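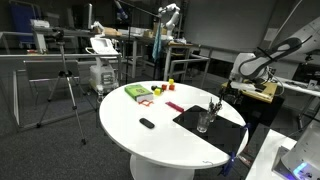
**Figure 3.** Round table in the laboratory, with a book, colored cubes, a remote control and a black mat.

### 4.2 Does tire pressure explain the wet lap times?

Club drivers often say that dropping tire pressure is the wrong move in the rain, and that a few extra psi will help the tread clear water. The Dramholm handbook repeats this as settled. We doubt that the evidence it cites can carry the claim.

The handbook relies on 141 wet laps logged at the Istow circuit. Of these, 66 were driven at the higher pressure, nearly all of them late in the day. The track was draining by then. Any car would have gone faster, whatever was in its tires. The authors mention the change in standing water once, in a footnote, and make no correction for it.

We ran our own laps at Drarness with one car, a rear-drive coupe on Lekota road tires, and switched pressures every 16 laps. The gap between settings was smaller than the gap between two stints by the same driver at the same setting. In heavy rain the higher pressure looked slightly better under braking and slightly worse out of the slow corners. We would not bet on either result.

Tire wear is a further problem. The Istow cars ran on tires with up to 600 miles on them, and tread depth was never measured. A worn tire and a soft tire can feel much alike from the driver's seat, and driver comments make up most of the handbook's case. Until tread depth and water depth are both recorded, we see no reason to treat the advice as more than a habit. Section 4.3 applies the same test to softer anti-roll bars.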